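How do you keep a drinks fridge facing the right way?

Posted by plundard_pete, 6/28/18

I look after the break room at a small office, which mostly means I look after the glass-front drinks fridge and the white tables in front of it. Every morning I line the bottles up by kind. By lunch it looks like a bus hit it. I've also got one green cloth that is supposed to do the tables, the shelves and the glass, and it leaves streaks on all of them. Is there a system, or do I just accept my life?

Ramesh Ahuja

I stocked coolers at a Salameh store for 10 years, so I have opinions. Same drink, same spot, every shelf. Put the cola on the left of the middle shelf in both halves and the tea to the right of it. People are lazy and will learn a pattern if you repeat it. Small water bottles go on the bottom – they get grabbed without looking anyway.

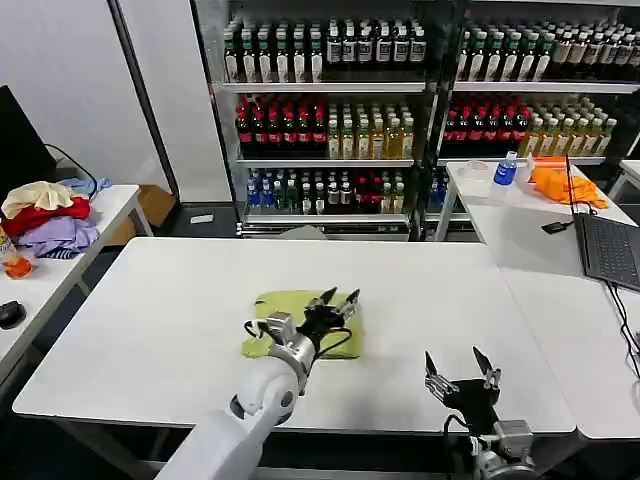 As for the cloth, fold it in quarters and you get eight clean faces out of it. Use a fresh face for the glass, and do the glass first. Tables last, always, unless you enjoy wiping coffee onto a fridge door. Wash it without fabric softener, which is where most streaks come from. And get a second cloth in another color. They cost less than a cola.

sumau_sue

Lock it. Ours has a lock.

Rukport77

What Ramesh said, except I load from the back so the old stock moves forward. Takes longer and your knees will complain. Also check the door seal while you're down there. Mine had a bottle cap stuck in it from March, and I'd been blaming the thermostat.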